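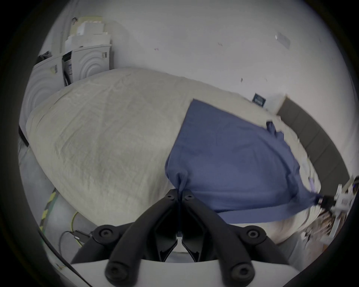 Botham to get textile drop-off site in June

Residents of Botham will be able to hand in worn clothes, towels and bed linen at a new drop-off site on Plenier Street starting in June, the town said.

The site replaces the four metal bins behind the Awad parking garage, which were often full by the weekend and drew complaints from nearby shops. It will be open daily from 7 a.m. until early evening, and there is no charge.

Textiles make up almost 15 percent of what goes into household trash in the town, according to a waste survey carried out last fall. The survey covered 1,515 homes in Botham and neighboring Nirwood.

Items do not have to be in good shape. Torn shirts, single socks and stained sheets will be accepted as long as they are clean, dry and tied up in a bag. Carpets, pillows and anything with oil or paint on it should still go to the Nirwood transfer station.

Wearable clothing will be sold at the thrift store next door. The rest goes to a sorting plant outside the county, where cotton is cut into wiping rags and mixed fabrics are shredded for padding.

The bins at the garage will be taken away in May. Bags left there after that will be treated as dumping - the fine is the same as for other household waste.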